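Zivbridge hand grippers – frequently asked questions

Updated 1 Jun 2020 by Remo Kuster
Shares 15 · Comments 194

What is Zivbridge?

It is a pair of hand-held grippers which I build in the shared workshop in Pallevitz. You hold one in each hand and do a task at the table, and the movement is recorded. Later we want to replay it on the two arms. The arms are not finished and I do not answer questions about them here.

Why do you use a mug tree for practice?

The hooks are thin and curved, so a small error in position shows immediately. It also has a wide base and stands well on the foam board. I begin always with the bare stand and only bring the jaws near to the hooks, one side at a time.

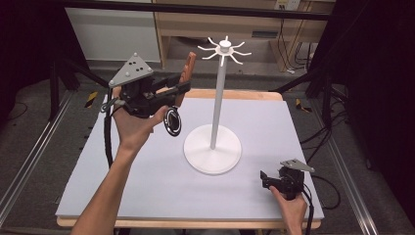

Which size of table do I need?

Mine is square and I can reach every corner without to stand up. Please put a foam board on the top. On bare wood the finger tips make marks, and small objects slide away when you touch them. If your board bends at the corners, turn it over and leave it for one night under some books.

Can it hold flat kitchen tools?

It can, when the pads close on both sides at the same height. I take wood with rounded sides because it is the more difficult case. Close slowly, and stop when the tool does not turn any more. More force does not help, it only wears the pads.
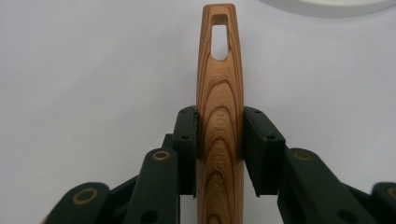 How long do the pads last?

Mine are good for 300 grips, then I cut new ones. I wrote the number of the last change on a paper tape in the drawer, and I recommend you the same.

Where do the cables go?

Down along the forearm and then off the table on your own side. Leave enough length that you can lift the hand to the top of the stand and the cable does not pull. My first version had the cables too short – I noticed it only when I wanted to reach the far hooks.

Must both hands work at the same time?

In the beginning I keep one hand low at the side and approach with the other. When this feels calm, change the roles.

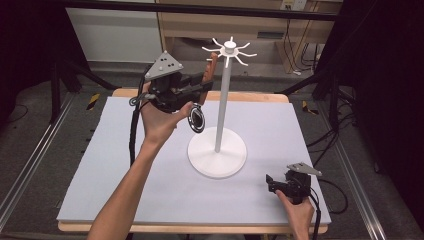 Do I have to calibrate before every session?

Once per day is enough, and again if a marker plate was unscrewed or has got a knock. Lay both grippers on the board, wait until the numbers are quiet, then press start.

Can I get the drawings?

The drawings for version Nisbet are in the workshop folder. The older ones, Mondeo, I do not give out any more, the hinge was too weak.

194 comments · Share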